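In Defence of the Good Tablecloth on an Ordinary Night

By Remigiusz Marciniak

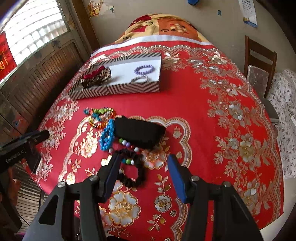 My mum owned a dinner set we weren't allowed to eat off. It lived behind glass in the lounge room in our old place in Baltcombe, white with a thin blue rim, and in my whole childhood I reckon it came out for one christening and the night the priest stayed for tea. When she moved into the unit she gave it to me wrapped in newspaper, and do you know what I did? I put it in a cupboard. Behind the slow cooker. For two years!

I've been thinking about this since my column on op shops in April, which brought in more mail than anything I've written here, and a surprising amount of it was about things people were saving. Good towels. Good soap, gone cracked and grey in its box. One woman in Bolura wrote that she had a bottle of perfume from her honeymoon that she'd been rationing so carefully it had turned to something like paint thinner, and she's still not game to chuck it out.

I get it, I do. My parents came here with 2 suitcases, and if you own one nice thing you look after it. You don't let the kids near it with tomato sauce. There's respect in that, and I get a bit cranky with the declutterers who talk as though anybody with a full linen press has something wrong with them. My mum knew exactly what that dinner set cost (637 dollars, on lay-by, a fortune at the time) and she knew how many shifts it took. Of course she put it behind glass.

But I'm not her, and I don't live like that any more, and I'd still somehow picked up the habit without picking up the reason for it. I had a tablecloth I'd only put down at Christmas. I had a jumper I wouldn't wear on the bus. I was eating my toast off a plate with a chip in it the size of a thumbnail while twelve perfect ones sat in the dark.

So the rule at our place since winter has been that the good stuff is the stuff. The good cloth goes on and stays on until it needs a wash. The plates go in the dishwasher, bottom rack, and yes I can hear some of you from here. We've lost one so far. My youngest dropped it on the tiles and we both stood there waiting for the ceiling to fall in, and then I got the dustpan.

I rang Mum to confess. There was a long silence, and then she asked what had been on it. Fish fingers, I said. She laughed until she had to put the phone down on the bench.

There's a fair argument on the other side, and my neighbour puts it to me over the fence most weekends. He says if you use the best thing daily it stops being the best thing, and then what have you got left for Christmas? I used to find that pretty convincing. Now I think Christmas does fine on its own. It's got pudding and everyone's in the one room. A wet night in the middle of the week when you've come home from Lumanlan on the late train and there's only eggs in the fridge is the one that could use a hand.

I'll admit I haven't cracked all of it. There's a fountain pen in my desk from when I left the Brukomeck office and I still sign the school notes with a biro. And I've got my grandfather's coat, which I'm keeping for an occasion I couldn't describe to you if you paid me 1,000 dollars.

Might wear it to the shops tomorrow. It's meant to be cold.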